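Cleaning Out the Refrigerator Without Losing the Whole Afternoon

Household Tips from the Rarnden Kitchen Page

Most refrigerators get cleaned twice a year: once when something leaks and once when company is coming. I have tried both and prefer company, as the smell is milder and there is usually wine at the end.

What follows is how I do mine. It takes less than an hour if you don't stop to read the labels on the mustards.

Pick the right hour

Do it the evening before the big shop, when the shelves are at their barest. I start at 6 p.m. with dinner already decided, and dinner is whatever needs eating first. Some of my more adventurous omelets have come out of this system.

Have the cooler ready before you open the door. Milk, meat, fish, eggs and leftovers go in with an ice pack. Jars of pickles and jam can stand on the counter for a while and will not hold it against you. Keep the door shut whenever you've wandered off to rinse something.

One shelf at a time

Every magazine tells you to empty the whole thing. Do that and you will have 18 condiments on the counter, a cat taking an interest in the ham, and a strong wish to be elsewhere. Take out one shelf's worth, clean that shelf, put back what deserves to go back, and move down. Start at the top. Drips go south.

Glass shelves need to come up to room temperature before they meet warm water. Twenty minutes on a dish towel does it. I once put one straight under the hot tap and got to clean the refrigerator and the kitchen floor on the same evening, a piece at a time.

What to wash with

Warm water and a squirt of dish soap will deal with nearly everything. For smells, two tablespoons of baking soda in a quart of warm water, wiped on, wiped off with a clean damp cloth, then dried. I own a bottle of Drinuvo fridge spray that smells like a dentist's idea of a lemon. It works no better than the baking soda and I keep it under the sink out of guilt.

No bleach, and no scouring pads on the plastic bins. Scratches hold on to grime, and you will be looking at them for years.

For dried-on syrup, lay a hot wet cloth over the spot and go do the egg tray. Come back in five minutes and it wipes away. Chipping at it with a butter knife feels more productive, right up until you gouge the liner.

The parts you have been ignoring

The door seal. Run a soft toothbrush and soapy water along the folds, then dry them well. While you're there, close the door on a slip of paper and tug. If it slides out with no resistance, the seal wants replacing or at least a good clean.

The drain hole. Many refrigerators have one at the back, low down, and when it clogs you get a mystery puddle under the crisper. A pipe cleaner or a turkey baster of warm water clears most of them.

The coils. Unplug first, then vacuum with the brush attachment. Every May I pull out a gray felt hat's worth of dust and wonder where it was all planning to go.

Putting things back

Raw meat on the bottom, in a tray with sides. Leftovers at eye level, or they will be found by archaeologists. Milk does better on a shelf than in the door — the door is the warmest spot and suits ketchup, which could survive a house fire. A strip of masking tape and a pen beat every labeling gadget I've bought, including the Grerka clip tags, 20 to a pack, all of them now in the drawer with the dead batteries.

Set the temperature to 37°F and check it with a cheap thermometer left overnight in a glass of water. The numbered dial inside means whatever the manufacturer felt like that day.
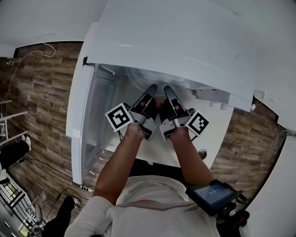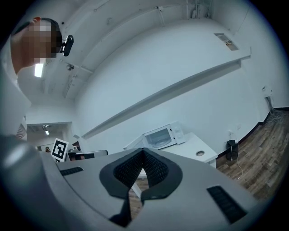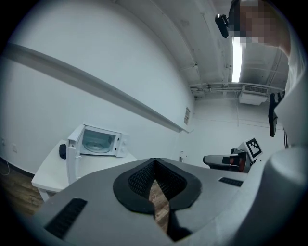
Reading time: 4 minutes

If the smell comes back within a couple of days, check under the crisper drawers and in the drip pan, if your model has one you can reach. Onions roll. An open box of baking soda on the top shelf helps a little, and a saucer of coffee grounds helps a little more, though your butter may start to taste of breakfast.

Next on the page: freezer drawers, and what to do with a bag of peas that has become one pea.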